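The tea room test

When Wulum Primary lost its relief teacher program in January, Marlene Grube started keeping a list of the things her staff did during lunch. Marking was on it. So was yard duty, phone calls to parents, photocopying and, in one case, sleeping in a parked car. Eating appeared on it less often than she had expected.

Grube has been principal of the school for six years. She didn't show the list to anyone at first. "I wanted to know if I was imagining it," she says. "You walk past the staff room at ten to one and there's one person in there with a microwave going. When I started teaching you couldn't get a chair."

The shared lunch break has been thinning out in Australian workplaces for a long time, and schools are a late case. Offices went first. Desks became the place where people ate, then the place where they ate while on a call, and the rooms set aside for meals got smaller or were handed over to storage. Frauke Frerichs, an organisational psychologist who has spent most of her career studying breaks, calls it a slow loss that very few employers ever decided on.

"I have interviewed a lot of managers and I've yet to meet one who told people to stop having lunch together," she says. "They changed the roster, or moved a meeting to half past twelve, and the habit went."

Her most recent study followed 78 people at 2 workplaces, a freight depot and a council office. She asked them to write down who they had spoken to each day about anything other than the job. At the depot, where the whole shift stops at the same time, the lists were long and crossed between departments. At the council office, where people take lunch when they can, most of the names belonged to whoever sat at the next desk.

Frerichs is careful about what she claims for this. The depot workers weren't happier overall, and they complained more about their pay. They did know who to ring when something went wrong, and new starters there learned names faster.

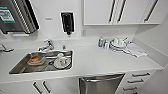

Eckhard Hellwig thinks the room itself matters less than people suppose. He manages buildings for Studmont, a property firm with 900 tenants' employees under one roof at its largest site, and he has fitted out more staff kitchens than he cares to remember. Clients come to him wanting couches and a coffee machine with a screen on it. He usually talks them back to the basics: a steel sink, a decent run of white bench beside it, soap and paper towel on the wall where wet hands can reach them. After that he asks about the timetable, and the conversation tends to go quiet. "If there's no half hour when everyone's free, you can put in whatever you like," he says. "You've built a place to rinse a cup."

He has a point, though it can be overstated. Jiahui Cheng works in accounts at Promine, a mining services company which moved its head office across town in 2 stages. For several months her team had no kitchen on their floor and had to take a lift to another company's. They stopped going. When their own was finished, it took a retirement lunch to get people back into it.

"We had a cake and everyone stayed for an hour," Cheng says. "The next day six of us went in at the same time, and we've more or less kept going. I don't know that it would have happened without the cake."

Cheng brings leftovers most days, usually rice. She says the talk is mainly about kids' sport and the traffic on the bridge. Work comes up, but there's a loose agreement to let it drop after a minute or two. One of the engineers does the crossword out loud, and people put up with it.

Some workers would sooner be left alone. Annelore Kröger, a draftsperson with the architecture practice Saarinen, eats on a bench in the park across the road from her office, and has done so through three changes of management. She's fond of her colleagues and sees plenty of them. Half an hour of being asked nothing is what gets her through the afternoon, and she was annoyed when a previous boss brought in a compulsory Wednesday lunch.

"It was sandwiches and a slideshow," Kröger says. "That's a meeting."

Frerichs agrees with her. In her interviews, organised lunches were the ones people resented most, particularly part-timers who were expected to come in for them. What seems to help is a protected time that people can use as they please, with no one taking note of who turns up.

Back at Wulum, Grube has done something along those lines. From the start of term 2 she moved yard duty into shorter blocks and banned meetings between 12.40 and 1.10. The photocopier is locked for the same half hour, which caused more argument than everything else put together. She has stopped keeping the list.

Attendance in the staff room is patchy. Fridays are good, Mondays are poor, and report-writing season will probably empty it again. The teacher who slept in his car still sleeps in his car.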